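Kategorie: Robotik & Automatisierung › Lernverfahren, Datensammlung
Lesezeit: 4 Minuten

Wie viele Demos pro Objekt in der Simulation?

k_wickramasinghe
Guten Abend zusammen. Ich sammle seit Mai Teleop-Demonstrationen für eine Greifaufgabe, alles im Simulator. Ein Arm, Zweifingergreifer, weißer Tisch, jeweils ein Objekt mit niedriger Polygonzahl. Die Aufnahme läuft über Sukitden, das Training mache ich mit Lutton. Bis jetzt habe ich 30 Episoden pro Objekt, und die Erfolgsquote bleibt bei 55 Prozent stehen. Ist das zu wenig Material, oder suche ich den Fehler an der falschen Stelle? Bitte entschuldigt mein Deutsch, ich lerne es noch.
Kavinda Wickramasinghe

tischkante
30 ist wenig, aber die Zahl allein sagt mir nicht viel. Wie verteilst du die Startpositionen? Wenn das Objekt jedes Mal fast an der gleichen Stelle liegt, lernt das Netz eine Bahn auswendig und schaut kaum auf das Kamerabild.

k_wickramasinghe
Position und Drehung werden zufällig gesetzt, innerhalb eines Rechtecks auf dem vorderen Tisch. Auch die Lage ist verschieden, manchmal steht das Objekt, manchmal liegt es auf der Seite. Bei den liegenden habe ich die meisten Fehlversuche.

ORZ_Nutzer
Ich würde gar nicht mehr von Hand sammeln. In Orakzai kann man einen Planer mit den wahren Objektposen laufen lassen, dann hat man nach einer Nacht 2.000 Episoden und muss keinen Controller anfassen. Wozu hat man denn eine Simulation?

tischkante
Da bin ich nicht einverstanden. Der Planer fährt immer den kürzesten Weg und korrigiert nie. Sobald die gelernte Strategie ein wenig daneben liegt, hat sie keine Beispiele, wie man zurückkommt. Ich habe einen solchen Datensatz benutzt und später zur Hälfte weggeworfen.

ORZ_Nutzer
Dann stört man eben die Bahn mit Rauschen. Das ist doch schon lange bekannt und kostet eine Zeile in der Konfiguration.

tischkante
Rauschen auf der Bahn ist etwas anderes als ein Mensch, der zögert und neu ansetzt. Bei runden Teilen merkt man den Unterschied wenig, bei kantigen sehr.

mehrdaten_mira
Ich möchte eine andere Frage stellen: Wo schneidest du die Episoden? Bei uns wurde der Anfang der Annäherung immer mit aufgezeichnet, obwohl der Operator noch die Hand am Controller sortierte. Das waren viele Bilder, in denen nichts passierte, und das Modell hat das Stehenbleiben gelernt. Kannst du einen Zeitpunkt zeigen, kurz bevor du den Greifer schließt?

k_wickramasinghe
Vielen Dank für die vielen Hinweise. Ich habe gestern alle Episoden mit dem türkisen Becherkörper noch einmal durchgesehen. Ein Bild aus der Seitenlage hänge ich an. Die Finger sind offen und nahe am Objekt, aber geklemmt ist noch nichts. Ungefähr hier möchte ich das Label von "Annäherung" auf "Greifen" wechseln. 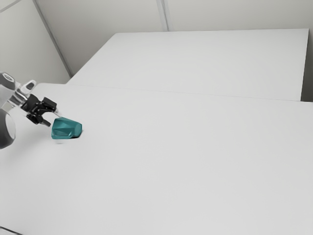 Mein Vorschlag für die Labels

1. Annäherung: vom ersten bewussten Bewegungsbefehl bis die Fingerspitzen nahe am Objekt sind.
2. Greifen: ab diesem Punkt bis zum stabilen Kontakt auf beiden Seiten.
3. Anheben: bis das Objekt frei über dem Tisch ist.
4. Korrektur: jedes neue Ansetzen bekommt ein eigenes Label und wird nicht gelöscht.

mehrdaten_mira
Punkt 4 finde ich gut. Bei Punkt 1 wäre ich strenger und würde einen festen Abstand nehmen, zum Beispiel 2 cm. "Nahe" versteht jeder Annotator anders. In deiner Ansicht liegt außerdem die breite Seite links beim Greifer. Ich würde prüfen, ob der schmale Teil in deinen Demos überhaupt einmal von der anderen Seite angefahren wird.

ORZ_Nutzer
Den Abstand gibt der Simulator ohnehin aus, den muss kein Mensch labeln. Ich bleibe dabei, dass man hier zu viel Handarbeit macht.

k_wickramasinghe
Das mit dem Abstand übernehme ich, danke an beide. Die Anfahrt von der schmalen Seite fehlt bei mir fast ganz, das hatte ich nicht bemerkt. Ich nehme jetzt zuerst neue Demos nur für die Seitenlage auf und exportiere alles noch einmal mit Proveck - der alte Export hatte die Greiferöffnung gerundet. Den Planer probiere ich danach an einem einzelnen Objekt aus und schreibe die Quote hier hinein.

tischkante
Bitte dann beide Datensätze getrennt trainieren und erst später mischen. Sonst streiten wir hier im nächsten Jahr noch weiter.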